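Benchtop Automation Board > Kits, Arms and Grippers > Priledus two-arm sorting cell, worth the money?

Started by wunthorpe_mick
Posts in this thread: 9

wunthorpe_mick wrote:
23 Jul 2019

Has anybody here lived with the Priledus sorting cell for longer than a demo? We do small repairs and salvage in Wunthorpe: dead control boards, bits of wiring looms, whatever people bring in a carrier bag. My business partner has seen the brochure and now speaks of little else.

The quote is for two arms, the controller, a year of the picking software and a two-day setup visit. I won't say what it comes to, but I had to sit down. The brochure says it will take mixed parts out of a tray and put them into bins by type. The brochure also has a man in a very clean shirt laughing at a laptop, so I'm treating all of it with care.

What I want to know:
Does it cope with wires?
How long before it earns its floor space?
Is the Brultivel kit any better for less?

offcut_annie wrote:

We had the Brultivel for most of a year. Lovely with anything shaped like a biscuit. Show it a cable and it goes off to have a think. Cheaper, yes, and you can feel where they saved it, chiefly in the gripper fingers, which we wore out twice.

No opinion on the Priledus apart from envy.

tullio_t wrote:

Tullio Testa here, I look after the cell at a small reclaim shop. Ours is a Priledus controller and software on arms we already had, so take that into account. It's a supported option if you ask twice and are polite.

Short answer to the first question: it copes with some wires. We feed it one steel tray at a time with clean paper in the bottom, and it sorts out to yellow trays at the sides. The paper was my idea. The picking got noticeably less daft once it wasn't staring at its own reflection in the tray floor. 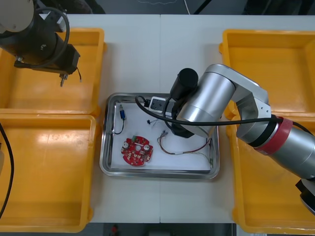

Our table with a mixed tray in, yellow ones still to be filled.

The round red board is what I'd call an easy pick. Good outline, plenty of contrast, and the only real trouble is teaching it not to grab by the capacitors. The connector block is fine too. The loose coloured wires are where your money goes to be tested. It will get hold of them, but what it's got hold of is another matter, and you can end up moving three wires and a passenger.

The tiny black part in the middle I would do by hand. I've told the sales rep this. He wrote it down very slowly.

wunthorpe_mick wrote:

That's more use than the brochure already, thank you. Why two different arms? I'd assumed a matching pair, like candlesticks.

tullio_t wrote:

Because that's what was in the building. The silver one has the gripper, the black one carries the thin pointed tool. Priledus would much prefer you bought a pair from them. Setup took longer for us as a result, and the engineer sighed a lot, but he was paid by the visit so I felt we both got something out of it.

Do sort your cable runs before he arrives. Ours go where they like and I'm forever eyeing the slack on that black one looping over the work.

gripe_and_grab wrote:

Sorry to be the damp flannel, but I can't see the case for it. One tray, a handful of parts. A person with tweezers does that in less time than it takes the arm to clear its throat. I timed the Priledus at a trade open day last October and it took 90 seconds to put one connector in a bin, with three salesmen breathing on it for encouragement.

These cells make sense if you've got the same part all day. If every tray is a surprise, you're paying for a very expensive slow person who can't make tea.

elsa_aberg wrote:

I don't agree with that. Open day units run at crawling pace with the guarding off, so timing one tells you about open days. We run two cells and I keep the log, so: 1,557 parts through the first one last month, 187 of which needed a person to step in. Nearly all of those were wires or something stuck to wires.

Is it quicker than a human? No. Is it doing it while my human is desoldering, which she's good at and which I charge for? Yes. You have to work out what your person would be doing otherwise. If the answer is looking at her phone, save your money.

Elsa Åberg

gripe_and_grab wrote:

187 is a lot of stepping in. I'd want to know how long each one took before I called it a success. I've had machines that only needed me now and then, and I never got further than the kettle.

elsa_aberg wrote:

Fair point, and the log doesn't say. I'll add a column and come back grumpy.

Mick, on the contract: ask what happens to the software after the first year. Ours went to a rolling licence and the renewal letter was the only part of the whole product that has never once been late. Also ask whether Agbayani are doing the setup visit in your area or Priledus themselves. We've had both. Agbayani stayed until it worked, Priledus stayed until five.

wunthorpe_mick wrote:

Right. I'm going to ask for a trial on our own rubbish, with our own trays, wires included, and see whether the rep still wants to shake hands afterwards. If they say no to that I'll take it as an answer.

Tullio, what paper do you use? Just ordinary printer stuff?

tullio_t wrote:

Whatever's in the printer. Change it when it gets grubby. Priledus sell a mat for the purpose and I'd rather not tell you the price while you're still getting over the quote.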